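Open day at the Riston works, Allton

The bus from Ventura Street let us off at the wrong gate, so the first thing we saw of Riston was the loading yard. A man in the yard pointed us to the front office, where we signed in and got paper badges. Admission was free. The coffee was not.

Riston makes and repairs shirts and work clothes. The Allton building has been in use for 3 generations of the same family and has 145 people on the payroll. The tour started upstairs in the cutting room, which was shut down for the day, and then went down to sewing and finishing. Our guide was Brisa Huerta, who runs finishing. She talked fast and took every question.

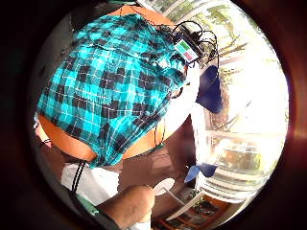 By Yatziri Trujillo
Visited 21 July 2018

Plaid is what the place is known for, and we saw a good deal of it. The one I liked best was a bright turquoise check with dark bands and thin white lines, next to orange, and the two colors together are hard to miss. Huerta said checks take longer than plain cloth - the lines have to meet at the side seams and again at the pocket. A shirt that misses by more than a thread or two goes back.

The sewing room was louder than I expected, even with half the machines off. Visitors could try a straight seam on scrap cloth. Mine wandered. The operator next to me did the same seam in a few seconds and trimmed it without looking down.

In finishing, they pressed collars and let us feel the difference between cloth before and after washing. Last year this room handled 2708 repair orders, mostly elbows, cuffs and collars. I had no idea they took repairs by mail. The form is at the front desk, and the Avden store downtown has it too.

The factory shop is in a long room behind the office. Seconds are on the back rail with the fault marked in chalk. I bought one with an uneven hem. Sizes were picked over by noon, so go early if you need a medium.

Parking is on the north side and fills up. The next open day is in April.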